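Comparing Two Fingertip Shapes for Picking Up Bottles Lying on Their Side

Student project report, Robotics Laboratory Course
Korngate Technical College
2021-12-15

1. Background

The lab at Korngate has one arm that second-year groups share. Its gripper came with flat fingertips, and most of the earlier projects used blocks and boxes, which flat fingertips handle well. Our group was asked to look at round objects. We chose bottles because they are cheap, they roll, and they can be placed standing or lying down.

The question we set ourselves was narrow. Given a bottle lying on its side on a table, does a curved fingertip pick it up more often than a flat one, when everything else stays the same? We also wanted to know what happens when a second bottle is lying next to the first, as this is how bottles usually end up when someone tips out a box.

2. Equipment

The arm was run from the Kwofie controller, which sends joint targets and records finger position and motor current. The camera is a small one at the wrist. The flat fingertips are the ones delivered with the gripper. The curved fingertips are a set from Velex that the department already had in the cupboard. Both sets mount on the same knuckle joints, and changing them takes a few minutes with a screwdriver.

We did not use a force sensor. Grip strength was set as a current limit in the controller and kept at the same value for both fingertip sets.

3. Method

Each fingertip set was tried in two layouts. In the first layout one bottle lay alone on the table. In the second, two bottles lay side by side, nearly parallel, with a narrow gap between them. We did 20 attempts for each fingertip set in each layout.

An attempt counted as a success if the bottle was lifted clear of the table and held for 2 seconds. If it slipped during the hold, we wrote it down as a failure and noted that it had been lifted first. If the second bottle was pushed away but the first was lifted, it still counted as a success, with a remark.

The bottles were put back by hand after each attempt. We marked the table lightly with pencil so that the starting positions were close to the same, but they were not exact.

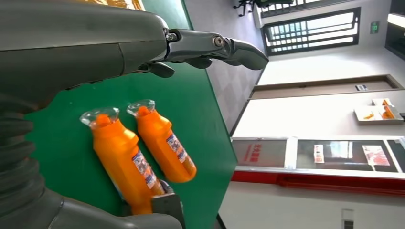 The approach was the same every time. The arm moved to a point over the bottle, the fingers opened, and the gripper came down until the fingertips were just above the table. Then the fingers closed across the body of the bottle. We aimed for the body and stayed away from the cap end in every attempt, because in early tests a grip close to the cap made the bottle swing down when it was lifted.

4. Results

With a single bottle, the flat fingertips succeeded in 15 attempts and the curved ones in 19. Most of the flat failures happened in the same way: one finger touched first, the bottle rolled against the other finger, and the grip closed too high on the body. The one curved failure was a slip during the hold.

With two bottles, the flat fingertips succeeded in 11 attempts and the curved ones in 12. This was a smaller difference than we expected. The curved fingertips need more room on the outside of the bottle, and in the narrow gap they often came down on top of the neighboring bottle. The flat ones fit into the gap more easily but had the same rolling problem as before.

5. Problems during the work

The first session had to be thrown out. The wrist camera had been taken off and put back by another group, and its calibration was wrong, so every approach was slightly to one side. After we calibrated again the error went away. We now check it at the start of each session.

Daylight also caused trouble. On bright mornings the detection program from the Prostdale package sometimes placed the edge of a bottle too far out. We worked in the afternoon after that.

6. Discussion

For single bottles we would use the curved fingertips. For bottles close together we can't recommend either set from these numbers. Pushing the bottles apart before grasping might help more than a different fingertip, and it only needs a change in the program.

All attempts used the same type of bottle and one current limit, so the results should not be applied to heavier or softer bottles. In February we plan to repeat the two-bottle layout with a pushing step added and wider gaps as a second condition.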